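Print this page | E-mail this to a friend
Reading time: 4 minutes

Does a wrist camera really help with opening cabinets, or did I just get lucky?

Posted by brumix_tinkerer, 1/2/20

Hi all! Long-time reader, first real post. I'm trying to repeat a result I read in a workshop paper, the one where they train a policy for cabinets and drawers from human demonstrations and compare a fixed room camera against a camera at the wrist. Their claim is that the wrist view wins by a lot once the hand gets near the handle, and the room view only matters for getting across the kitchen in the first place.

My setup is a Brumix arm with a four-finger hand (rubbery black tips, soft ribbed cover over the palm and back). I collected 941 demonstrations with both cameras running, trained the same network on each stream, and then on the two together. Wrist only came out best. Room only was bad, fine. But both together came out WORSE than wrist only, and that's the part I can't square with the paper, where the combined version won every table.

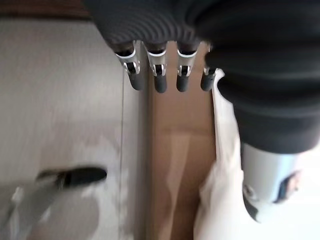 I've been going back and forth on whether blur has something to do with it. When the arm swings toward a handle the close-up view smears quite a bit, and the fabric cover bunches up and takes over a big piece of the picture. I thought that would hurt the wrist version, and it's still my best one. So either the network doesn't care, or my test is too easy and I'm fooling myself. All my trials are on the same run of cabinets in my kitchen – same handles, same lighting, same me.

What would you check first? I can collect more, but it takes over my evenings and I'd like to know it's worth doing.

Posted by susik_fan

More data. It's always more data. The paper used 1,993 demos and you have less than half of that, so I wouldn't compare anything until you catch up. Also check your learning rate.

Posted by nonddale_lab_rat

I don't agree that you have to match their count before you learn anything. We ran into nearly the same thing at Nonddale with drawers, and it came down to how we mixed the cameras.

First thing I'd look at is timing. If your room camera lags the wrist camera by even a few steps, the combined network gets two stories about where the hand is. Each stream alone can still train okay as long as its own lag is steady, but put them together and it gets confused right at the handle. Tap a fingertip on the cabinet door a few times and find the contact in both recordings. Ours were 2 steps apart and I would have sworn they were in sync.

Second, try dropping out the room camera at random during training. Just blank it for a chunk of the batches. In a single kitchen the room view is an easy thing to memorize (the window is there, the fridge is there, so the handle must be there) and the network leans on it. Then you move the tripod an inch and everything falls over. Did you move the tripod between collecting and testing? I'd bet you did, everybody does.

On the blur, I'd leave it in. We tried throwing out the blurry frames once and the policy got jumpy during the approach, I guess because it hit blur at test time and had never seen any. Same for the cover. If the folds are in your training pictures and also there when you test, the network can learn to live with them. What will bite you is tying the fabric back halfway through a collection, so pick one way of wearing it and stick with it.

As for your test being too easy – yeah, probably. Hold out a couple of cabinets completely. Don't train on them at all, and report those separately. That's the number I'd trust, and you can get it from the demos you already have, no extra evenings needed. We split ours that way with only 489 demos and the ranking of the cameras was already pretty clear.

Posted by brumix_tinkerer

Okay, the tripod. I did move it, to vacuum. Ugh. Going to do the tapping test tonight and then retrain with two cabinets held out. I'll post whatever I get, even if it's ugly!

Posted by meatloaf_and_motors

Following this one. Does the Meléndez driver put timestamps on the room camera at the source or when the picture arrives? Mine only does it on arrival and I bet that matters here.

Related items
Soft covers for robot hands: wash or replace?
How many test trials before I believe a success rate?
Susik controller drops its connection during long recordings
Holding out objects vs. holding out whole rooms
Fingertip pads wearing smooth on one side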